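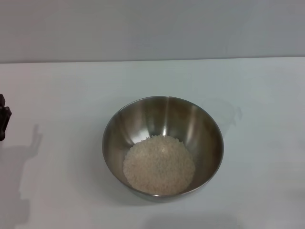 The Clolitz Bowl is a knockout competition for amateur Gaelic football clubs in the Kultbridge district. Its origins are disputed. Club histories usually credit Chukwuemeka Olatunji with founding it after a quarrel over league fixtures, but no minutes from the period survive and the claim rests on his own later account. The name is just as doubtful. The trophy is often called silver in match programs, yet early players remembered a plain stainless steel mixing bowl, round with a thin rolled rim, of the kind used to hold uncooked rice. The present trophy is a conventional cup with two handles.

Twelve clubs enter each January. Ties are settled in a single match, with home advantage decided by draw, a practice that Votside, the most frequent losing finalist, has called unfair. Its former manager Iulian Sima alleged that his side was drawn away too often for chance to explain. He published no figures.

Attendance claims should be treated with caution. Organizers gave a crowd of 3,000 for one final at Ezeani Park, a ground then licensed for 300. Hadiza Ogbonna, who refereed the match, later put the gate at 80.

A women's competition was added at the urging of Asnakech Belay. It is sometimes described as the oldest in the region, though the sources cited for this all trace back to one club newsletter.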